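Eleven years of hens, hedgehogs and hard phone calls

Theda Bauerfeind was still pulling straw out of her sleeve when we sat down to talk. She had been up since four with a van full of hens, and she wanted to tell me about every one of them.

"They walk out of the crate and they don't know what grass is," she said. "They stand there on the ramp with one foot up. Then the first one pecks at something, and then they all go, and I promise you I've seen it hundreds of times and I still get goosebumps!"

Bauerfeind runs the hen program at Sollby, the farm sanctuary outside Vatach that takes in laying hens at the end of their commercial life. In March her team brought out 1175 birds over two nights, the biggest release they have ever handled. Most went straight on to families who had signed up over the winter. The weakest 89 stayed at the farm, in the old milking barn, under heat lamps and the eye of veterinarian Neelam Bansal.

Bansal joined us halfway through the first pot of coffee. She is quieter than Bauerfeind, but get her onto the subject of bone strength and she lights up. A modern laying hen puts so much calcium into her eggs that her own skeleton can pay for it, she explained, and broken keel bones are something she finds all the time.

"People think the bald ones are the sick ones," Bansal said. "Feathers grow back. I look at how she stands, how she steps down off a perch. I want to see her get down without thinking about it first." 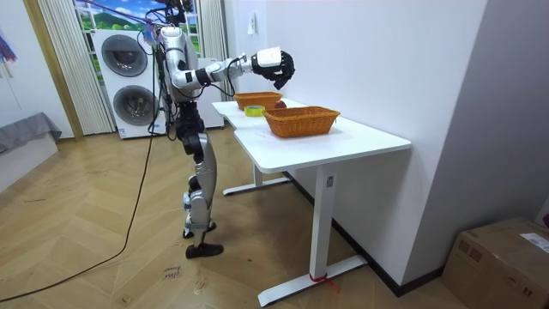 Urkonora Animal Welfare League - Farm Animal Team

I asked how the farmers feel about all this, because I had expected some friction. Bauerfeind shook her head before I had finished the question. The first farmer she ever dealt with, Arne Buschmann, rang her up himself. He had a barn to clear by the weekend and didn't like what was going to happen to the birds in it.

"I was rude to her, I think," Buschmann told me later by phone, laughing. "I said, you have until Friday, bring boxes. She came Thursday. With boxes." He has since moved out of cages completely and keeps a smaller flock with outdoor access. He was frank about the money. The first two years were bad, and he nearly gave up in the second. What kept him in it was a local bakery, Ehlers, which agreed to take every egg he could deliver and has stuck to that.

Buschmann now talks to other farmers who are thinking of making the switch. He'd like to see more help with the cost of new housing, and he would like it to arrive before the building work instead of a year after. "Ask any of them," he said. "They'll all tell you the same thing about the bank."

Back at the farm, Etornam Quaye took me around the pens. He looks after adoptions, so he is the person who reads the forms, makes the calls and sometimes has to say no. There are up to 200 households on the waiting list at any time. He asks every one of them about foxes, about fencing, about who does the feeding when they go on vacation, and he won't send out a single hen alone.

"Three is the minimum," Quaye said. "A hen by herself is a miserable thing. I had a man argue with me for half an hour about that. He has six now, he sends me videos."

We stopped by a pen where a brown hen was lying flat in the dust with one wing stretched out. I thought something was wrong with her. Quaye grinned. She was sunbathing, he said, and they all do it once they find out they can.

Next on the list is a second barn. It needs a new roof and a proper quarantine room, which Bansal has wanted for as long as she has worked there. Edeltraud Kleinschmidt, who founded the sanctuary on her parents' land and still does the Sunday morning feed, has already picked out the spot for the door. She wants it facing east so the birds get the early sun.

I asked her if she had a favorite. "The speckled one," she said right away, and then went to shut the gate, which somebody had left open - me, I'm afraid.

Adoption forms for the fall release are at the farm office. Poultry netting, clean towels and cat carriers are always welcome.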